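Indance Growers' Circle - October meeting, minutes as I scribbled them

Started at 7.10 pm, back room at Mudero. I took notes again, so blame me for the spelling. Ghislain Ouellet was in the chair and had brought the draft bylaw on licensed cannabis shops and the small-grower rules that go with it. Apologies from the Ramedow crew, who were still harvesting and sent in their comments by email.

Last month's minutes

Passed with one fix. I'd written that the setback from schools was already settled. It's only proposed, and I've changed it.

The draft bylaw

Most of the night went on this! Ghislain took us through it clause by clause and I'll spare you the lot. The bit that got everyone going was clause 2, which would make every micro-licence holder renew with the municipality each year on top of what we already do with the feds. The fee is down as $3000. For a shop on the main street that might be fine, but for those of us with one greenhouse and a second job it's a big cheque to write before you've sold a gram. The Ramedow email said much the same, in stronger language.

There was a longish back and forth over whether we ask for a lower fee for everyone or a sliding one tied to canopy size. I was for sliding. Ghislain worried that sliding means inspectors out with tape measures, and fair enough, but we went with sliding in the end on a show of hands.
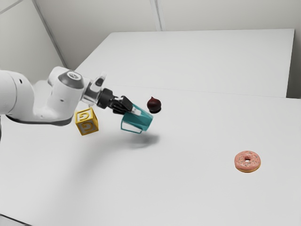 Teal pitcher, tilted, in the gripper over the white table.

Farm-gate sales

The draft says nothing at all about selling from the farm, and we couldn't agree on whether that's good news. Đàm, the seed shop, got legal advice last spring that silence means you fall back on the provincial rules, and they've offered to share the letter. I'll chase that. If the advice holds up we may be better off keeping quiet on this one, though a few people (me included) would sooner have it in writing than find out at inspection time.

Odour complaints

The bylaw office wants a reply to any complaint within 30 days. No objection to that. We do want them to say who decides what counts as a nuisance, as the wording now is just "noticeable at the property line" and half the valley smells of manure in spring anyway.

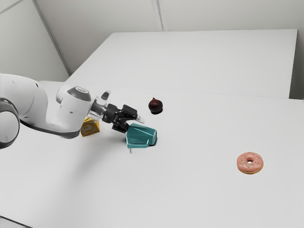
Our written submission is the main job before council sits. Ghislain will do the fee section and I'm doing odour and farm-gate, with the Ramedow people reading it all over before it goes in. We want it short, two pages at the outside, in plain words and with our asks at the top. Somebody said council will only give it a quick look, so I'd like the fee request to stand out on the page the way that black gripper does on the end of the white arm. Drafts to me by email, please, and not as photos of your handwriting.

Other business

Parking at Mudero is tight while they redo the lane, so carpool if you can. The coffee kitty is low again. I still have a green umbrella from last time.

We finished up at about 9 pm. Next meeting is same room, same time, and I'll send the submission around beforehand.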